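Skindgate: new Christmas single and video, thoughts?

Forum: Vocal Groups and A Cappella > New Releases

altoline
Mon 23 December
The new Skindgate video went up last night. They do an old carol from an 1897 hymnal, all voices, no instruments, and it runs just over 6 minutes. The first part is Frei singing alone in a church, then the others come in one at a time from the pews. I liked it a lot more than the spring single. The low notes in the last verse are very strong on headphones. What did everyone else think?

gumboot_bass
I'm mixed on it. The singing is great. The video is too long. There's a whole opening with a woman lighting the stove and a boy coming in from the barn before anybody sings a note. I skipped ahead the second time.

marlowe77
The opening is the point of it. The woman is the boy's grandmother and the carol is the one her husband used to sing. If you skip that, the end where the boy sings the last line by himself doesn't mean much.

gumboot_bass
I understood the story. I still think it could be told in half the time. The May single had no story at all and I've played it far more.

altoline
The May one was a cover, though, and a pretty safe one. They had the original to lean on. This arrangement is their own work from start to finish. The credits list Ileana Dumitrescu as arranger, and she did the two best tracks on the last album too.

pewter_jen
I sing in a church choir and we've done this carol straight out of the book for years. What she did with the third verse is smart. The melody moves down to the baritone and the tenors hold one chord over the top of it. It sounds simple and it isn't. Does anyone know if the sheet music will be for sale? I would like to try it with our group next year, maybe with the third verse brought down a step.

tomr_in_ohio
The last two arrangements came out as downloads on their site a couple of months after the recordings. I bought one. It was a clean score, but it was written for 4 men and we had to rework the top line for our sopranos. Budget some time for that if your choir is mixed. 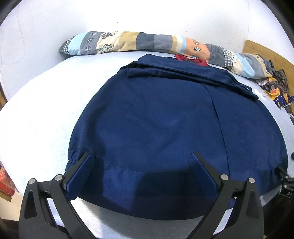 The other thing with those downloads is that you pay per copy. Read the terms before you print for the whole choir. I got it wrong the first time and had to go back and buy the rest.

pewter_jen
Thanks, that helps. We have 3 altos who can sing tenor, so we may be able to leave most of it alone.

marlowe77
Back to the recording. Does anybody else hear something odd on the audio at the start of verse two? There's a click right before Aro comes in. I thought it was my speakers, but it's on my phone as well.

altoline
I hear it. It's on the video but I don't get it on the streaming version.

gumboot_bass
Same here. The streaming version also sounds less echoey to me. I think the video has more of the room sound mixed in. I prefer the streaming one.

hollis_d
I disagree with that. The room is what makes it. They've been recorded so dry on the last couple of albums that it could be one guy singing all the parts. On the video you can hear that they're standing in a real space together.

gumboot_bass
We don't know that they were, though. Most of these videos are recorded in a studio first and the group mouths along on the day. The echo can be added later.

hollis_d
Could be. The comment under the video says "recorded on location," for what that's worth. The breathing matches up with the picture pretty well in the solo.

tomr_in_ohio
I saw them on the last tour and they sounded very close to this with no tricks that I could tell. Frei's solo was weaker live, but he said from the stage that he had a cold.

pewter_jen
Are they doing any Christmas dates? The tour page just shows spring.

altoline
Nothing in December that I could find. Gumix is handling their tickets for the spring run, and the fees are high. I paid more in fees than I did for parking.

marlowe77
Gumix was bad for the last tour too. Call the theater box office directly if you live near enough. Ours sold me two seats in the same row with no fee added, and they had seats that weren't showing online.

pewter_jen
I'll try that. Our nearest date is a two-hour drive, so I'd want to be sure of the seats first.

gumboot_bass
Watched it again all the way through tonight with my wife. She sided with marlowe77 and cried at the boy's line. I still say cut the stove.

altoline
I'll take that as a yes vote from your house. I'm going to email the site about the click and will post here if they answer.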